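Search the help pages
Go

Sistbridge Planner: your questions, answered

Why does the planner pause before an arm goes anywhere near a door?
We get this one a lot! Before each reach, Sistbridge samples candidate paths for both arms together and throws out any that would bring them into each other, or into a wall or a door that has been left open. The default is 60 candidates — you can lower it in the settings if you'd like a quicker start and your rooms are fairly bare. 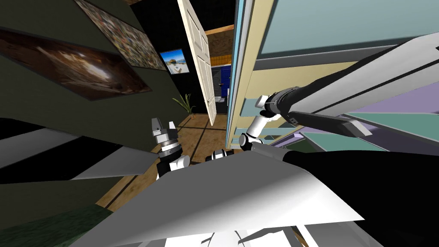
If the wait still bothers you, try turning on path reuse, which keeps the last good plan and only repairs the part that changed. Danilo Belmonte wrote a lovely long guide to it, and it's well worth a cup of coffee.

How do I set up a handle grasp?
Give the planner the handle's axis and a fingertip clearance, and it will line up the gripper for you. Slanted views from the wrist are fine, as the math is all done in the gripper's own coordinates.

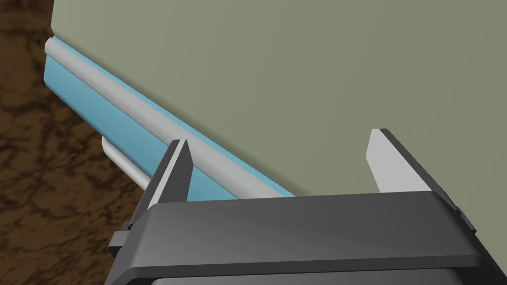 Simulated wrist view: open fingers near a light-gray handle bar.

Can I use my own rooms?
Please do! Zenddale scene files load directly, and Myrto Kontogiannis is happy to look at any that won't.

36 comments | 1,264 shares
Contact us | © 2022 Sistbridge | Back to top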